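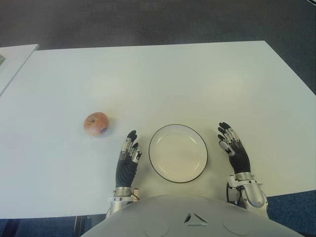

Plate and apple task, hands at the ready position.

Ticket 644: Spare parts and second hand set for the tabletop cell
Opened by: Amancay Sepúlveda
Assigned to: Bautista Lucero (Linitz support)
Status: Waiting for customer
Date opened: Wednesday, July 20, 2022

Description of the request

Good morning. We are preparing the equipment budget for October and I need help to decide what we must order for our robot. The Fevel hands are the part which worries us. In your last quotation there are three possible lines: fingertip pads only, a complete left hand, or a complete set of left and right. The difference in price is large and I have to justify it to my manager, Mr. Echeverría.

Our work is simple for the moment. The robot sits at a white table and moves an apple to a plate. The left hand does the grasping. The right hand is kept open on the other side of the plate and in this task it does not grasp anything.
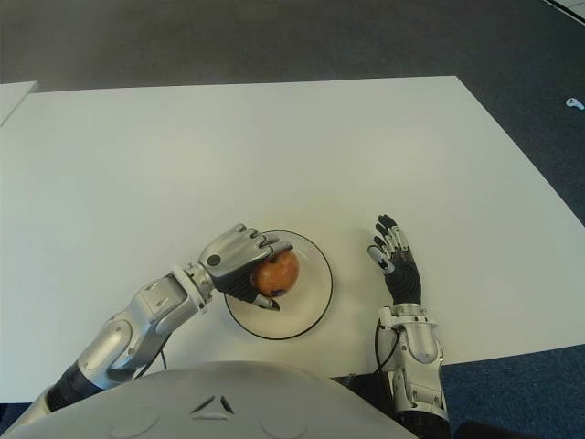 Left hand holding the apple at the plate.

Reply from Bautista Lucero

Hello Amancay, thank you for the photos. Before I change the quotation, please tell me:
How many grasp cycles do you run in a week?
Do the pads on the left hand show any cuts, or do they only slip?
Do you plan to use the right hand for grasping before the end of the budget year?
Does the cable of the left forearm touch the table edge when the arm is reaching? If yes, I recommend to add the cable guide.

Reply from Amancay Sepúlveda

I answer in the same order. We run 600 cycles in a week, all with the left hand. There are no cuts that we can find, but my colleague Sabina Siriwardena has written 153 slips in the log since the pads were new, and most of them are in the last month. For the right hand, yes, we want to start with a second task called Sirari, where one hand holds the plate and the other places the fruit. It is not approved yet.

About the cable, please look at the next photo. It goes down in a loop from the forearm, out over the table edge. I can't say from this if it rubs.

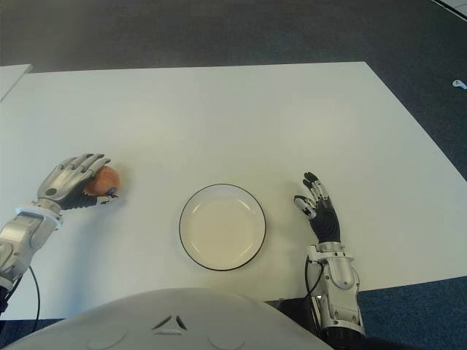

Checks done before ordering

1. Opened and closed the left hand with no object. All fingers moved as normal, no error in the controller.

2. Cleaned the pads with a dry cloth and ran a short test with the same apple. There were fewer slips, but I would not call it solved.

3. Watched the left cable during a full reach. It comes near to the table edge at the longest position. We accept the cable guide in the quotation.

4. Took a view from the wrist camera, so you can compare the finger joints and the black tips with your part drawing. Please confirm that the tips can be bought without the joint segments. On page 2 of the quotation this is not clear for me. 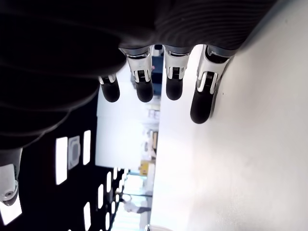 Answer on the parts, Bautista Lucero

The tips are sold alone, you do not need the joints. I have divided the line in the quotation. My proposal is pads for the left hand and the cable guide now, and the second hand set as an optional line, which keeps its price until the end of October. Cheuk-hei Chuang from our sales office will send the new version.

Last comment, Amancay Sepúlveda

Received, thank you. I have put the pads and the guide in the budget under maintenance. The hand set is under Sirari and waits for the signature of Mr. Echeverría. Please keep the ticket open until I write again.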